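Clernoment Housing Services
Resident Information: Household Storage
Keeping a Home Medicine and First Aid Box

Clernoment provides guidance on household storage to residents of its 350 homes. This page concerns the small lidded box in which many households keep dressings, tablets and similar supplies. It was revised in August 2018 and replaces the leaflet formerly handed out at the Galleck office.

Choosing a box

A rigid plastic box with a closing lid is preferred to a cardboard box or a cloth bag. The lid should fasten at both ends. A handle on the lid allows the box to be carried with one hand, provided that both latches are closed before it is lifted. White or another pale color is recommended, as spills and dirt show readily and can be wiped away.

Residents with young children should note that ordinary latches are not child-resistant. A box of this type must be kept in a locked cupboard or on a high shelf that a child cannot reach by climbing. 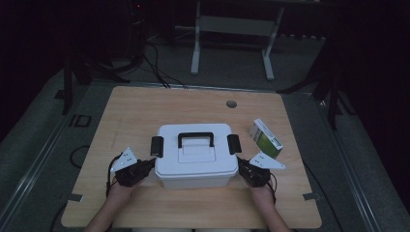 Sorting the contents

Clear a table before beginning. Set the box near the front edge, where the lid can be opened fully, and leave space beside it for the cartons. Take everything out, including any loose leaflets, and check each item in turn.

Medicines should remain in their original cartons. The carton carries the expiration date, the dosage and, for prescribed items, the name of the patient. Strips of tablets removed from the carton to save room are easily confused, and residents are asked not to store them in this way.

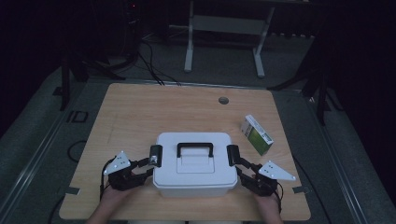
Cartons that are too tall to stand upright may be laid flat, with the printed name facing up. Bottles should always stand. Dressings and tape are best kept together in a clear bag at one end, so that they can be found quickly in poor light.

Expired medicines should not be poured down the sink or flushed unless the label directs it. The Kalinard and Mfaume offices hold a list of local pharmacies that accept them.

Cleaning and checking

Wipe the inside of the empty box with a cloth dampened in warm water and a little dish soap. Pay attention to the rim and to any recess beneath the handle, where dust collects. Leave the lid open until the plastic is fully dry.

The contents should be checked at least 2 times a year. January is a convenient month for the first check. Bathrooms are not suitable for storage, owing to heat and steam; a bedroom or hall cupboard is preferred.

Questions about this page may be addressed to Adhiambo Nyamweya, Resident Information, at the Galleck office.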